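# Against the key cabinet

Dorothy Lambert ran the front office at Promberg for as long as I worked there, and her rule for keys was short: every key has a tag, and every tag has a hook anyone can see. When the office moved to Prerkau, the new building came with a locking steel cabinet and a numbered index sheet. Within 2 months the index was wrong. I hold that the cabinet caused this, and that small sites should stop buying them.

A cabinet adds a layer between the key and the person who wants it. The door has to be opened, the number has to be looked up, and the sheet has to be current. Each step is minor. Repeated at every handover, the steps get skipped, and keys end up in desk drawers, coat pockets and the dish by the coffee machine.

An open rack with hooks has no door and no sheet. A gap is visible from across the room, and so is a hook carrying two bunches where there should be one. The hardware needed is modest: a frame, hooks over a rail, colored tags with a writable label. 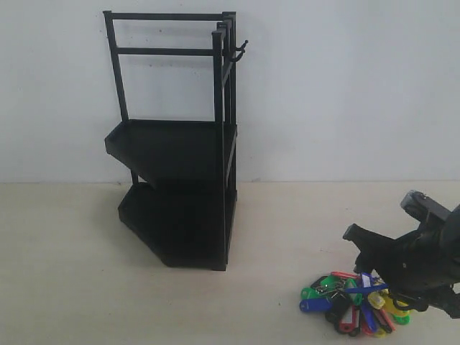
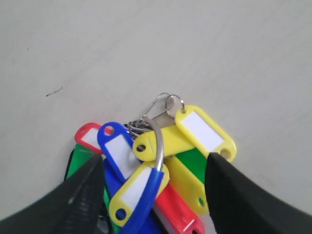
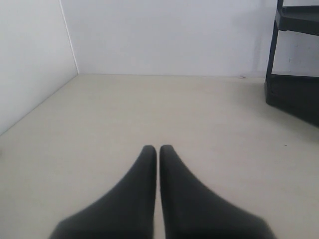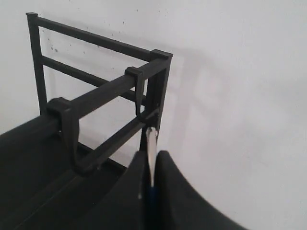 The usual objection is security. It is valid for sites with outside traffic, and I would not hang a master key in a public hallway. But most of the keys in a small office open supply closets, meter boxes and the bike shed. Tiedemann, where I did the inventory last April, held up to 900 keys across its buildings, and the ones that needed a lock fit in a drawer. The rest were locked up out of habit.

The second objection is that color coding breaks down. It does, if color is asked to carry too much. Four colors can stand for four floors, or four trades, and that is enough. Once someone decides that yellow means "second floor, except plumbing," the scheme is finished. The color should narrow the search and the written label should end it. Labels need to be in pencil or a marker that wipes off -- rooms get renumbered more often than tags get replaced.

I would also limit the bunch. At Harkex the standard was 10 tags to a ring, and I consider that the upper bound. At 20 the ring goes back on the hook crooked, the tags turn their blank sides out, and people read them by feel. A second ring costs very little.

Hook spacing deserves more attention than it gets. Tags fan out when they hang, so the clearance should be set by the width of the full bunch, measured with the tags spread. Movable hooks are preferable to welded ones for this reason. The first layout is nearly always too tight, and a hook that slides along a rail can be corrected in seconds.

Prerkau still has its cabinet. The door has been propped open with a folded envelope since spring, and the keys are easier to find.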